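Redeck Textile Services
Equipment Planning Group
Minutes of the October Meeting

Present: Amândio Paiva (Chair), representatives of Operations, Finance, Training and the Tomoana site
Apologies: Maintenance
The meeting opened at 2:00 p.m. The minutes of the previous meeting were accepted with one correction to item 3.

1. Cloth handling with hand-held grippers

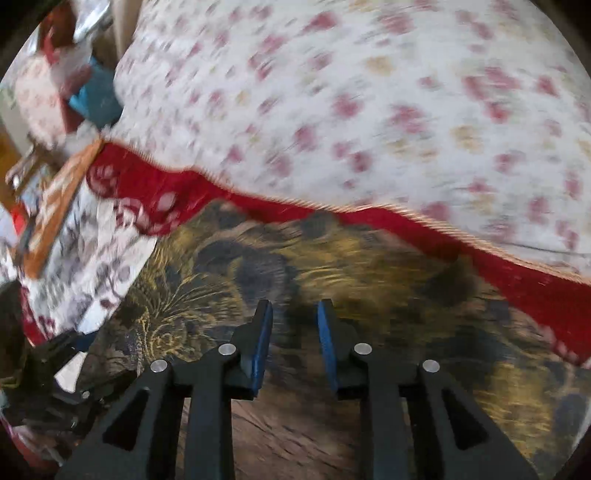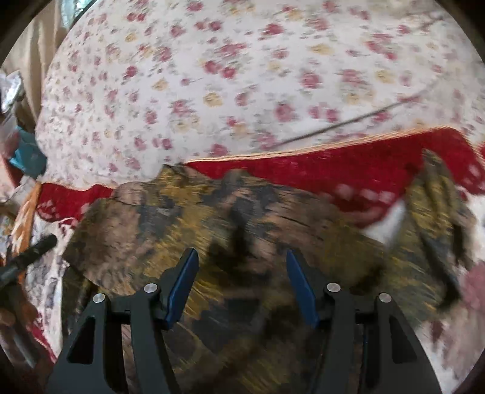 Hand-held gripper, patterned cloth and floral fabric, Tomoana.

The Tomoana representative reported that mixed household textiles remain the hardest category for handling work. Large pieces take up most of the table and smaller ones end up beneath them. The group agreed that any further purchase should be judged on this category first and on towels second.

2. Purchase of additional grippers

Two quotations were received. Pulleris offered 6 hand-held grippers with spare finger pads included. Prirnden offered the same number with a longer warranty, pads to be ordered separately. Finance asked that both quotations be restated on the same basis, including freight, before a comparison is made.

Operations preferred the Pulleris offer on account of the shorter delivery time of 14 days. The Chair noted that delivery time had not been decisive in earlier purchases and asked that this be recorded.

Resolved: that the purchase be approved in principle, the supplier to be settled at the next meeting.

3. Budget

Finance reported that almost $2000 remains in the small equipment line for the current year. Spare pads, fasteners and carrying cases are to be charged to this line. The grippers themselves fall under capital equipment and require a separate request form, which Operations will prepare.

Training asked whether operator hours could be met from the same request. Finance advised that they could not. Training will submit its own estimate.

4. Work tables and storage

The Tomoana site requested a second work table and a lockable cabinet. The table was approved. The cabinet was deferred until the floor plan is revised, as the present position would block the side door. It was also asked that sample textiles be stored by size, and the site will propose a labeling method.

5. Fixed arm proposal

The paper on a fixed robot arm was received but not discussed in full. Members were asked to send written comments to the Chair, in particular on floor space, power supply and the cost of a service contract.

6. Actions

Restated quotations: Finance
Capital request form: Operations
Estimate of operator hours: Training
Labeling proposal and revised floor plan: Tomoana site
Comments on fixed arm paper: all members

The meeting closed at 3:20 p.m. The next meeting will be held at the Tomoana site.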